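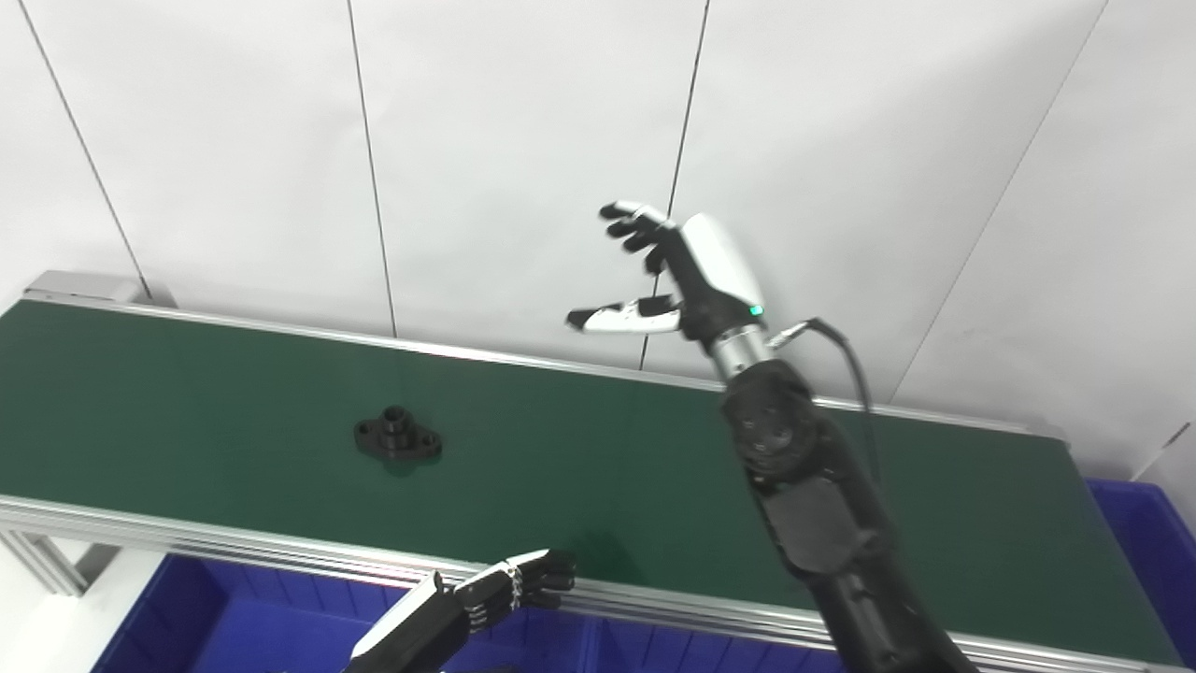
Skasteo sorting package, anyone running one?

rochelle_l
We've had the two-handed Skasteo on trial since May. Small black plastic parts come down a belt and it sorts them into bins. Setup took 11 days, mostly waiting on Drimirano for the software license. I like it so far, but 487 a week for the lease is a lot for a shop our size!

keegank
Too much hand for the job. A plain two-jaw gripper from Hidayat would do the same sort for way less money.

rochelle_l
Maybe for your parts, Keegan - ours change all the time and I'm sick of swapping fingers.

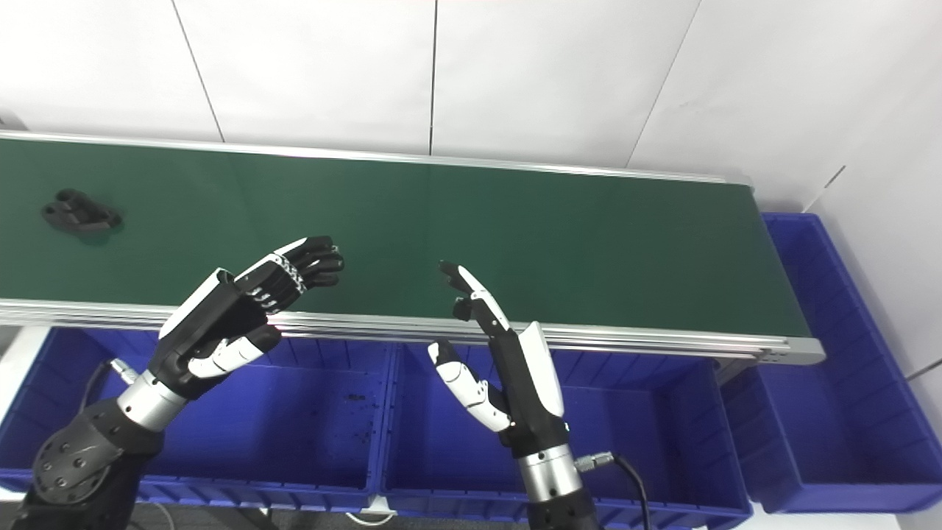
Cables are my only real gripe. The one on each wrist plugs in with a silver connector out on the side, and I'd love to see that tucked inside the arm for the price. Support says a sleeve kit is 89 extra (grr).

birdie_ro
We bought the sleeves. Worth it, 30 minutes to fit.

keegank
Still say gripper.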